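Hard Water and the House That Shows It

The white ring on a faucet base is calcium carbonate. It forms when water carrying dissolved calcium and bicarbonate is heated or left to evaporate. The water gives up carbon dioxide, the calcium loses its partner, and a solid is left on the nearest surface. Everything else that people blame on hard water follows from that one reaction: the stiff towels, the clouded glasses, the kettle that takes longer each year.

Kiri Doolan has tested household supplies in the Corkimari valley for 11 years. The valley sits on limestone, and its wells draw water that has spent a long time in contact with the rock. Hardness at the older wells runs to 23 grains per gallon. Anything above 10.5 is normally classed as very hard. "People move in from the coast and assume the plumbing is bad," Doolan says. "The plumbing is usually fine. It's the water heater you should look at."

A tank heater collects scale at the bottom, where the burner is. The layer slows the transfer of heat into the water, so the burner runs longer for the same result. Steam bubbles trapped beneath the scale cause the popping noise owners tend to report. Flushing the tank once a year removes loose sediment but leaves the bonded layer, and on a heater that has never been flushed the drain valve may clog partway through the job. 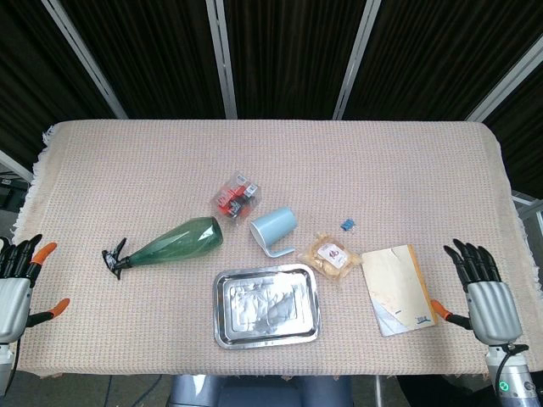
March 2022 | Page 20

For surfaces, a weak acid is enough. Plain white vinegar is 5 percent acetic acid and dissolves thin deposits in a few minutes. Citric acid powder works faster at the same strength and has less smell. Either can be applied from a spray bottle, although thick scale needs a soaked cloth held against it. Neither should touch marble, limestone tile or unsealed grout, all of which contain the same mineral the acid is meant to remove. Acid should never be mixed with bleach. The combination releases chlorine gas.

Fabric is a separate problem. Soap reacts with calcium to form an insoluble curd, and the curd stays in the weave. Cotton turns gray and loses absorbency. Modern detergents contain builders that tie up the calcium first, but the dose printed on the box generally assumes moderate hardness. Darnell Mercado, who runs the laundry at the Ververidis guesthouse, uses the upper dose line for table linens and adds washing soda to the drum before the load goes in. He stopped using fabric softener. It coats the fibers and does nothing about the minerals.

A whole-house softener exchanges calcium for sodium as water passes through a bed of resin beads. The resin is recharged with brine, and the spent brine goes to the drain. Units sized by grain capacity should be matched to daily use. At 23 grains, a household drawing 200 gallons a day removes 4,600 grains daily, so a 32,000-grain unit will regenerate roughly once a week. Doolan advises leaving the kitchen cold tap and any outdoor lines on untreated water.

Test strips give a reading within a few grains. A drop-count titration kit is more precise and takes five minutes.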